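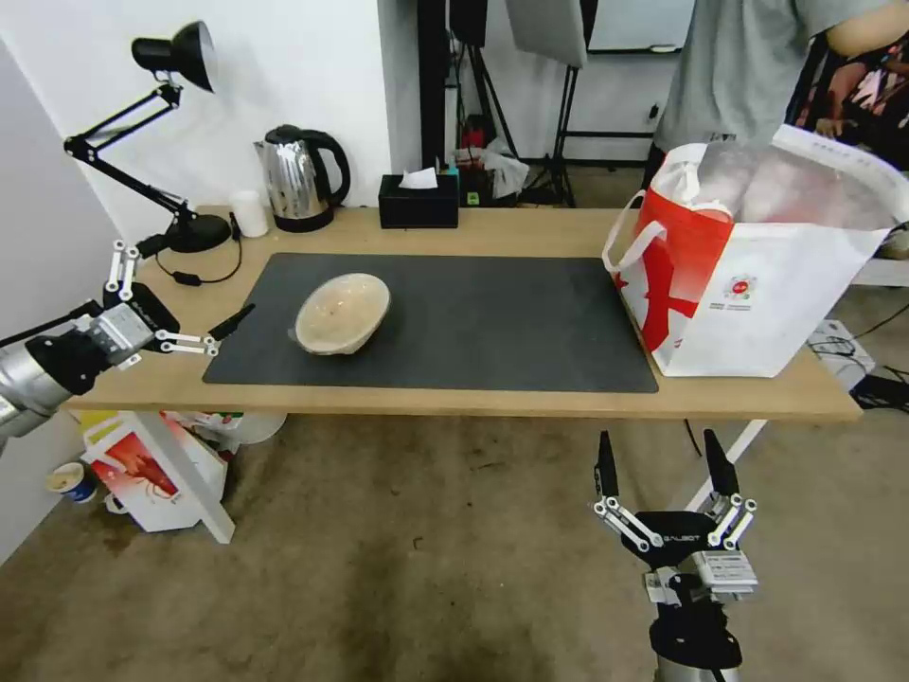
Shared kitchens: changes to the lending shelf and opening hours

Residents of Druna and Joshi Houses are advised that the lending shelf run by the Kindarero Housing Association will operate under revised terms from September. The shelf, which allows residents to borrow tableware and small kitchen items at no charge, was opened in the ground-floor kitchen of Druna House and has since been extended to Joshi House. In the past year, 92 households made use of it, and 300 loans were recorded across the two buildings.

The main change concerns the length of a loan. Items may now be kept for 4 weeks, in place of the former two. Residents who need a longer period, for example while waiting for a delivery of household goods, should write to the office before the loan ends. Extensions will normally be granted once.

Borrowers are asked to return items clean and to enter the return in the green book beside the shelf. Chipped or cracked pieces should be handed to the office and should not be placed back on the shelf. No charge is made for ordinary breakage, but the office does need to be told so that a replacement can be ordered.

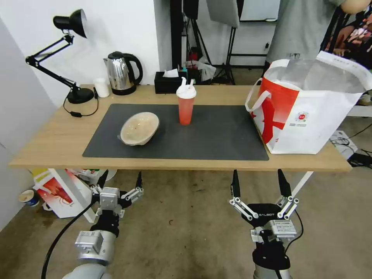 Residents in Joshi House wrote that the two-week limit had been the chief difficulty, and that several families had simply bought cheap plates they did not want – the longer loan was welcome, but evening hours would help more. The Association has taken note of this request. The kitchens will remain open until 9 p.m. through the winter months, and the later closing time will be reviewed in spring.

Donations continue to be accepted. At present the shelf is short of soup bowls, serving spoons and medium saucepans with lids. There is no need for further wine glasses or novelty mugs, of which 46 are now in storage. Electrical items can be accepted only after a safety check, and donors should allow several days for this to be arranged. Knives must be wrapped and given to a member of staff in person.
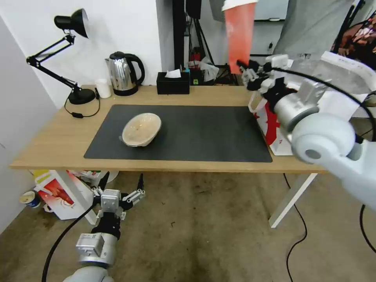 A bowl and an electric kettle.

The Daka Street building will be added to the scheme when work on its kitchen is complete. Until then, residents of Daka Street may borrow from either of the existing shelves on presentation of their door card.

Questions about the revised terms should be sent to the residents' office in writing or raised at the front desk of Druna House.

Last updated: September

You are receiving this newsletter as a registered resident. To change your preferences, contact the residents' office.

Contact | © Kindarero Housing Association | Back to top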